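Benska Refill Pilot: Progress Report to the Brito Fund
2024-12-09

The grant pays for refill points in 24 shops, with the aim of cutting household plastic waste in Benska. Shops report 1,689 refills since April. I would treat that figure with care. Only 694 have a matching till record, and Trullance, which supplies the dispensers, wrote the counting rules itself.
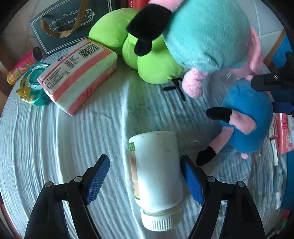
White plastic bottle with a ribbed screw cap and residue at the cap.

We still can't say whether people are buying fewer new bottles. Flaltetti Stores promised sales data for 2 branches and has sent one month's worth, with gaps. The survey went only to people who already refill, so its cheerful results tell us little.

Spending is within budget. I don't recommend adding shops until the till records are complete.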